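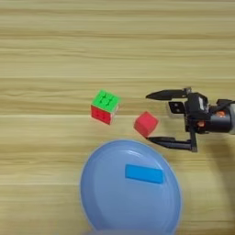

Search this site Search Go

Flikomham Games and Puzzles Group
Minutes of the July meeting, back room, 7.30 pm

I'm on minutes again, so apologies in advance for the wandering. Last month's were agreed with one correction: the jigsaw that went missing was the harbour one and not the windmill one, and it's still missing.

1. The table
We spent far too long on this, but I think it was worth it! The question was whether to buy a cloth for the big table. Those in favour said dice and blocks make a racket on bare wood. Those against (me included, I'll own up) like the wood as it is and don't fancy washing a cloth every time someone has a biscuit. We settled on no cloth for now, and felt pads under the dice trays. We'll look at it again when the evenings draw in and there are more of us round it.

2. Cubes and blocks
The puzzle cubes have been getting mixed up with the plain coloured blocks, mostly at packing-up time when everyone's got one arm in a coat. A red block went home in the speed cube bag last time and we had to play the stacking game with a button. From now on the puzzle cubes go in the Stornis tin and the plain blocks go in the drawstring bag. Please don't leave a cube half solved in the tin if you were in the middle of teaching someone – take a minute and finish it, or hand it over.

There was a request for a second stacking set. The Niteo one is £3 cheaper than the set we've got, but two people have tried it and found the blocks a bit slippery. I'm to ask the shop if we can borrow one for an evening first.

3. Plates
We've been using plates for sorting pieces and then using the same plates for cake, and it was felt (strongly, from the far end of the table) that this should stop. Blue plates are for pieces, anything else is for food. They all get washed up at the end either way.

4. Money
We have £330 in the account after paying Marchetti for the room hire. Subs stay at £2 an evening. The tea tin is healthy, the milk situation less so – whoever opens up, please bring a pint and take the money out of the tin.

5. Any other business
The cupboard door sticks. Lift it slightly as you pull and it comes open fine. Somebody's left a grey umbrella behind the radiator, and it'll stay there until it's claimed.

Next meeting same time, same room. I'm bringing flapjacks, and someone else is doing the minutes.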